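Section 3: Setting up the Prinberg treat dispenser for alone-time training

Read this section through before you plug the dispenser in. It covers placing the unit, filling it, pairing it with the Camton app and running the first practice absences with your dog. It does not cover cleaning (Section 5) or battery changes (Section 6).

3.1 Choosing a spot

1. Pick a room where your dog already rests by choice. A hallway or laundry the dog never uses is a poor place to start.

2. Stand the base on a flat floor, at least 40 cm from any wall, heater or doorway. Treats bounce, and a dog working for them needs room to turn around.

3. Run the power cord behind furniture and fix it with the two clips supplied.

4. Leave the unit switched off for the rest of the day. Let the dog sniff it and walk away from it.

CAUTION: Do not place the dispenser inside a crate or closed pen. A frightened dog may chew the hopper lid.

3.2 Filling the hopper

1. Lift the lid and turn the inner ring anticlockwise until it stops.

2. Pour in dry kibble or small hard treats up to the moulded line. The hopper holds 70 g.

3. Turn the ring back until it clicks, then close the lid.

Note: Soft or oily treats will clog the wheel. If your dog only cares for soft food, break it up and dry it in a low oven first. Take whatever you load out of the dog's daily ration.

3.3 Pairing with the app

1. Switch the unit on. The ring light flashes white.

2. Open the Camton app, tap Add Unit and enter the code printed under the base.

3. Wait for the ring light to stay on. This can take 40 seconds.

4. Tap Test Drop. One portion should fall into the tray.

If nothing falls, check that the inner ring has clicked, then repeat step 4. If the app shows Error 41, the wheel is jammed. Switch off at the wall, empty the hopper and refill it with smaller pieces.

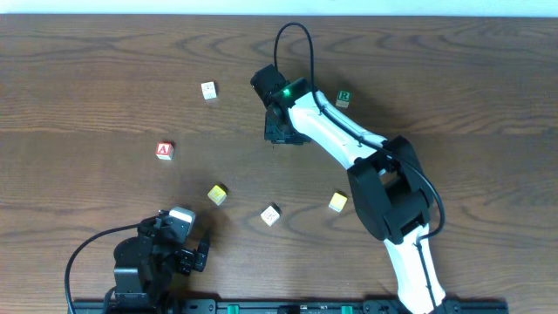 Nogueira wrote to us that the test drop frightened her dog more than being left did, and that she wished she had fed him beside the silent unit for a week before pairing it. If your dog startles easily, set Motor Speed to Low and repeat 3.1 step 4 for several days, scattering a little food by the base by hand.

3.4 First practice absences

1. Give the dog a walk and a toilet break, then wait until it has settled.

2. In the app, choose Practice and set the length to 3 seconds.

3. Walk to the door, step out, come back in. The unit drops a portion while you are out.

4. Repeat a few times, then stop for the day.

5. Add time only when the dog stays relaxed for the whole session. If it paces, pants, whines or leaves the food, go back to the last length that went well.

CAUTION: Refusing food is a common sign of distress. Do not raise the portion size to get the dog eating. End the session.

Note: The dispenser is a training aid. It does not treat separation anxiety, and a dog that injures itself or soils the house when left should be seen by a vet. Do not change any prescribed medicine because practice sessions are going well.

3.5 Saving your settings

Tap Save Profile before closing the app. Each dog in the household needs its own profile and should be trained in a separate room. Profiles made on the older Prillstead model can be brought across under Settings, Import, but portion sizes must be entered again.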